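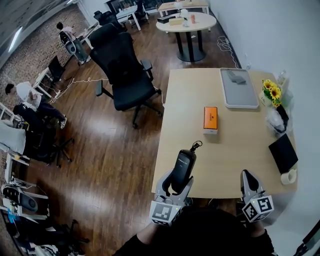 The long table by the white wall, sunflowers and all.

Shared table FAQ

I look after the tables at Bisville, our shared office on the second floor, and I get the same questions pretty much every week. So I finally typed up my answers!

Can I just sit down at the long table?
Yes, please do. It's first come, first served, and you don't need to book unless you want it for a whole morning. For that, write to me by Thursday and I'll put you on the sheet.

What's the tray for?
Small stuff that would otherwise wander off – keys, pens, earbuds, the cloth for wiping down. If you use the cloth, drop it back in the tray when you're done (I don't care if it's folded, I never fold it either).

Are the sunflowers real? Do I have to water them?
I get this one so often. You don't have to do a thing, I look after the flowers myself. Just don't shove them to the far end to make room for a laptop, they look so cheerful where they are.

Can I leave my things out overnight?
I'd rather you didn't. Cups, bags and bottles go home with you or into a locker. Lockers are 7 dollars a month, and there are 68 of them, so you'll almost certainly get one.
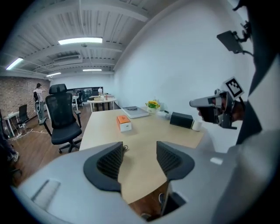
Same table, with a mesh chair over on the left.

Which chair goes with it?
Any of the black mesh ones on wheels. Roll one over, roll it back after. Do go slowly near the white cables on the floor, and lift the chair if you can't steer around them.

Can I use the round table instead?
Sure! I like it for a quick coffee or for opening mail. It's a bit small for two people with laptops, though I've seen folks try.

I spilled something on the wood. Now what?
Wipe it up right away with a damp cloth, no sprays. If it leaves a mark, come find me in room 514 and I'll bring the oil.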